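How a Two-Armed Robot Gets Ready for Work

A robot needs some looking after before it can do a job. At the Jevis workshop in Tilham, Lyle Haddad sets up a robot with two white arms. The job is moving flat green boards.

Each arm ends in a gripper. A gripper is the robot's hand. The fingers have green pads, and Lyle checks all of them first. A worn pad can let a board slip. Then he checks the screws and looks along the cables for cuts or kinks.

Next come the tray and the bin. They have to be where the robot can reach them.
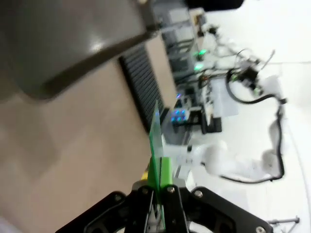
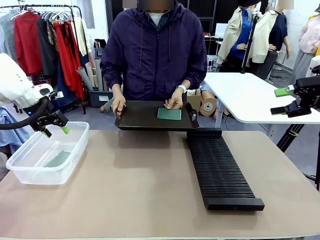
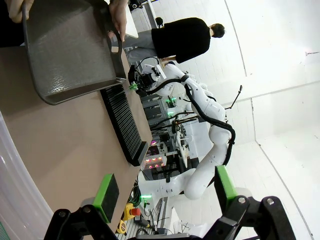 Setting up the robot at the Jevis workshop. The second picture shows a board on the tray and another in the clear bin.

After that, Lyle runs the arms slowly. If one stops too soon or goes too far, he changes its settings and runs it again. Setup takes 11 minutes on a good day.

Every October the robot gets a longer checkup. Last time the arms had made 3,408 moves since the pads were changed, so Lyle put on new ones.

Words to know
Gripper: the part of a robot that holds things.
Cable: a covered wire that carries power or signals.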